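Leader and follower arms: how many demonstrations for a simple stack, and does my table matter?

Asked by Halyna Tkachuk
Tags: teleoperation, demonstrations, small arms, gripper

I have a small desktop arm that I drive with a second, matching arm. I move the first one by hand and the other copies it. The joints are recorded along with one fixed camera. The task is to pick up a cube and put it on top of another cube.

So far I have 64 demonstrations. I trained on all of them for 2000 steps. The arm goes to the right area every time, comes down a bit short of the cube, closes on nothing and then carries on to the second cube as if it had picked something up. If I put the cube exactly where it was in the last few recordings it does a bit better, but still misses more than it hits.

Things I have tried already:
- checked the zero position on both arms
- slowed down the playback
- trained for longer (no change that I could see)

When I drive it by hand I can do the stack nearly every time, so the arm itself is able to do it. I do watch the real table while I drive and not the camera picture. Is it just a matter of recording more, or am I doing something wrong in how I show it?

2 answers

Answer by Svatopluk Bednárik (accepted)

Recording more will help a bit but I would sort out how you record first, or you will have twice as many of the same thing.

You say you watch the real table. Stop doing that. Put a screen beside you, show the same camera picture that gets recorded, and drive from that only. If you can't tell from the picture whether the fingers are level with the cube, the model can't either. You will probably find that the height is very hard to judge. Move the camera lower or to one side until you can do the stack from the screen alone. A second camera on the wrist is better still if you have a spare one.

Next, look at your pauses. Most people stop above the cube while they line up, then go down. In the recording that is a long run of frames where nothing moves, and the model learns to hang there or to drift. Practise a few without recording until you can go down in one smooth movement.

The closing part matters too. With the leader arm you squeeze the trigger and the follower closes, but there is a small delay. If you start lifting straight away, the recording shows lifting and closing at the same moment. Close, wait for a short beat, lift. The same the other way round when you let go.

For positions, don't move the cube by feel. I marked a grid on paper, laid it on the table, put the cube on a square, and took the paper away before pressing record. 3 recordings per square, with the cube turned differently each time. Before I did this I thought I had covered the whole table, and when I plotted the start positions they were nearly all in one patch in front of my chair.

Also throw away the bad ones. If you missed and went back for another go, keep it only if the second go was clean. If you knocked the lower cube, delete it.

Keep your old 64 in a separate folder. If you move the camera, don't mix them with the new ones.

Comment by Halyna Tkachuk: I tried driving from the screen and could not do a single stack. So that answers that. Moving the camera this evening.

Comment by Kyrylo Hordiienko: Lock the exposure as well while you are at it. Mine was on automatic and the whole picture got darker whenever the arm came close.

Answer by Oleksandra Zakharchenko

You need more data. We had 655 demonstrations for a sorting job at Carnham and it still missed sometimes. Also check the servo horn screws, they come loose.

Comment by Svatopluk Bednárik: The screws are worth checking, yes. If the leader has slack in it and the follower doesn't, the two will disagree by a few millimetres at the fingertips.

Update from Halyna Tkachuk

Camera is now lower and off to one side, exposure locked, and I drive from the screen. I started again with a new set and the grid on paper. It grips the cube most times now, including in places I had left out on purpose. Putting it down on the second cube is still poor. It lets go slightly too high and the cube lands crooked or slides off.

I think this is the same trouble with height, only at the other end of the move. I am going to record a smaller set of only the placing part, starting with the cube already in the fingers, and see if adding those helps. I have also gone over the lighting, as the shine on a white table and the shadow next to the base both change with where the lamp is. For now I leave the lamp in one place and will try moving it once the stacking works.

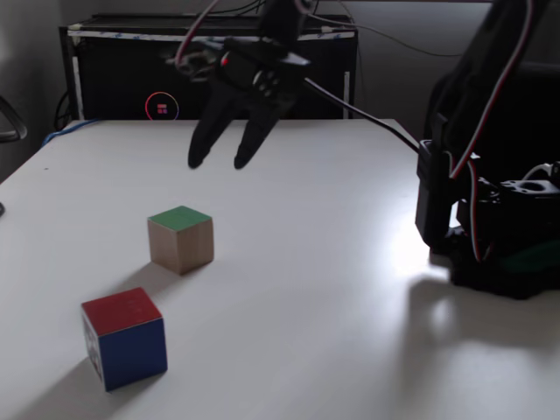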